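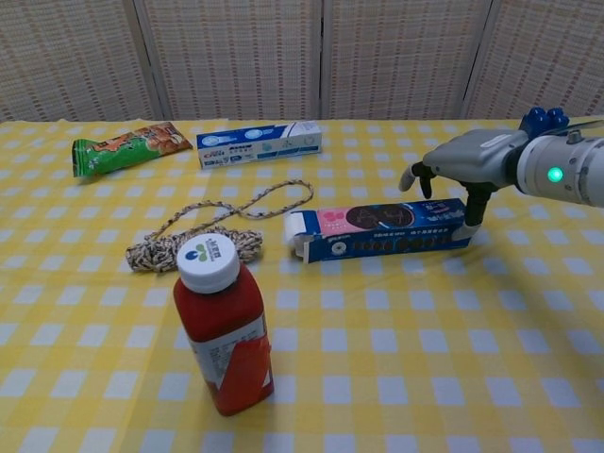
I've been meaning to write about the pantry swap since May, and a few of you have been asking (fair enough, I did promise). So pour yourself something and I'll catch you up.

For anyone new to this newsletter, the swap is a very simple idea. You bring food you made, grew or overbought, and you go home with food somebody else made, grew or overbought. We started it in Menholm with a handful of people and a lot of zucchini, and last Thursday we had the biggest one yet, over in Storville. No money changes hands. You get one ticket per jar, loaf or bag, and you spend your tickets however you like.

I brought plum butter, which I make every year from my neighbor's tree, and two loaves of the dark rye that I finally got right. The trick was a longer second rise and a cooler oven – I had been baking it way too hot for years. I came home with pickled green beans, a bag of dried apple rings, a jar of something labeled only "hot!!" and a dozen eggs in three different colors. The eggs went first, naturally. My kids are still daring each other over the hot stuff.

A few things I've learned about what goes quickly, if you're thinking of coming:

- Bread. Any bread. It's gone in minutes.
- Small jars. People will take a chance on a strange chutney if it's only a few spoonfuls.
- Anything with a label that tells you how to eat it. "Good with cheese" did wonders for my plum butter.
- Herbs in bunches, tied with string, especially dill.

And what doesn't go? Big jars of plain jam, I'm sorry to say. We all make strawberry, and we all have shelves of it at home. If you've got a mountain of berries, try cooking them down with a little vinegar and black pepper. I did a batch like that in June and it was so good on pork chops that I never took any to the swap at all.

Labels matter for the other reason too, of course. Please write down every ingredient, nuts above all, and the month you made it. I use the plain white stickers from Prodness, the ones that come 210 to a pack, and they soak off in warm water without leaving that awful gummy patch. If a jar has no label we can't put it out, even if I know perfectly well whose it is and how good it tastes.

One more thing on canning, and then I'll stop nagging. If you live up the hill in Ondrejka, you're above 1,000 feet, so check your recipe for the longer processing time. I forgot this my first summer up there and had to put a whole batch of tomatoes in the fridge and eat sauce for a week (there are worse fates, but still).

The next swap will be back in Menholm, doors open at 10 in the morning, and you can drop your things off from 9. Bring a bag or a crate for the trip home, and bring back any empty jars you've been hoarding. I'm out of the half-pint size completely! If you have extra lids, I'll trade you rye bread for them, and I'll even throw in the recipe.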